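Balier tracker – ticket 661
Component: stack planner
Status: open, fix in testing

Planner treats nested dishes as one object. With a bowl sitting inside another bowl on top of two plates, segmentation returns a single tall mask and the grasp goes to the wrong rim. Version 3 of the perception node, default config. The checked cloth doesn't seem to bother it, which I'm delighted about. 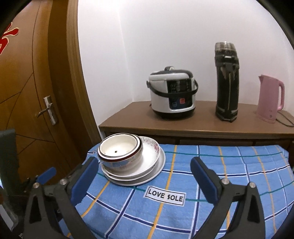 Sanne Jacobs: Same result on my side. Try lowering the depth edge threshold before you touch the mask merging, and please attach the planner log.

Brilliant call! Lowering it splits the bowls cleanly – two masks, two rims, and the planner picks the inner one first. Plates are still shaky. Replaying over 2,945 saved views tonight with the new value.

Added a separate case for stacked plates next to a single bowl, with shiny steel at the table edge. Glare on glazed rims still makes holes in the depth map, so I've put the hole filling behind a flag.

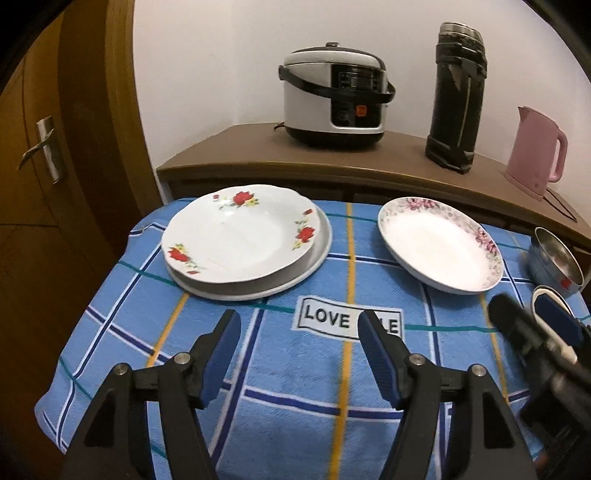

Does the flag need a rebuild?
Just restart the perception node and it reads the config again.

Leaving this open until the replay finishes.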